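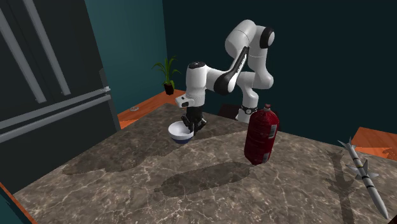
3.2 Deciding what to buy, and when

I'll be upfront about how this section came to be. We had money for one arm, maybe one and a half if we skimped on the mounts, and I spent most of November going back and forth with vendors instead of doing research. Vasylyna Hrytsenko, who shares the budget with me, finally asked why we weren't running the tasks in simulation first and letting the results pick the hardware. Good question! So we did.

The plan was simple. We set up a kitchen in the simulator, dropped in a seven-joint arm with the basic two-finger gripper, and ran 1,346 pick attempts on household objects before signing anything. Figure 2 shows one of the scenes with the arm reaching for the bowl. We kept a few odd objects in the mix on purpose (the model missile and the red bottle stayed in for the whole study), so the gripper had to cope with long thin shapes and fat round ones, and with a bowl rim that leaves you very little to hold on to.

Figure 2. Simulated countertop scene: the gripper over the bowl, with the bottle and the model missile as the other objects.

We compared two purchase plans. The Tultov plan puts nearly everything into one good arm and leaves the stock gripper on it. The Travero plan takes a cheaper arm and spends the difference on a wrist force sensor and a set of swappable fingers. On paper I liked Tultov a lot – the reach is longer and the service contract is easier to read. In simulation, though, reach hardly mattered. Most of our failures came in the last bit of the approach, when one finger touched the rim before the other and the bowl slid away. A longer arm does nothing for that.

We also looked at how many different objects each plan could handle without a finger change. I had budgeted for 100 objects in the first year, and we had models ready for 39 of them. I'd rather report on those and leave the rest for later than guess. The thin objects were the ones that moved me toward the swappable fingers.

Some costs never show up in a simulator, and I want to list them because I missed a couple the first time around. Shipping was one. A proper table was another (we had been planning to bolt the arm to an old desk, which Vasylyna vetoed). Then there are spare finger pads, which Vasylenko sells only in full boxes, and the yearly Clurnine license for the motion planner. We moved the license into the second year and paid for the pads out of supplies.

One caution for anyone copying this approach. Our contact settings were tuned by hand, and small changes to friction shifted the bowl results more than I was comfortable with. We used the simulated runs to rank the two plans and left them out of the success rates in Section 4, which come from the arm we ended up ordering under the Travero plan.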